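Griltholm Household Notes
Laundry > Folding > Sports kit

Folding printed basketball jerseys
Stepan Melnychuk
347 views

Large numerals are the part of a jersey most easily damaged in storage. A hard crease across the print will crack it in time. The method below keeps folds off the numbers as far as possible and suits tops with short sleeves.

1. Lay the jersey on a covered table, numerals up. Take hold of one sleeve and draw it out sideways until the shoulder stripe lies straight. Work on the sleeve first and leave the body crumpled for now.

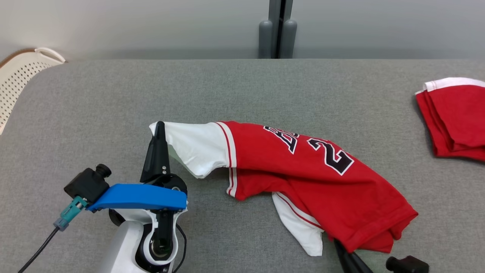 2. Pull the hem towards you and smooth from the collar down with a flat hand. Do not stretch the fabric across the print.

3. Turn the jersey face down on its numerals. Fold each side in by a quarter, sleeves laid back along the fold.

4. Fold once, hem to collar. For deep shelves stop here. For drawers, roll loosely from the fold.

The table surface
A felt-like cover in plain grey grips the fabric lightly, so a sleeve stays where it is put. Clear the top before starting and keep the basket off to one side, beyond the corner of the table.

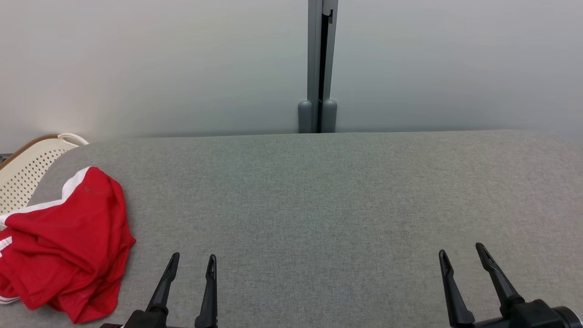
Allow at least 60 cm of depth for adult sizes. Brush the cover before each session, as lint transfers readily to dark numerals.

Ironing
Inside out only, low setting, no steam on the print.

Next: Storing shorts and socks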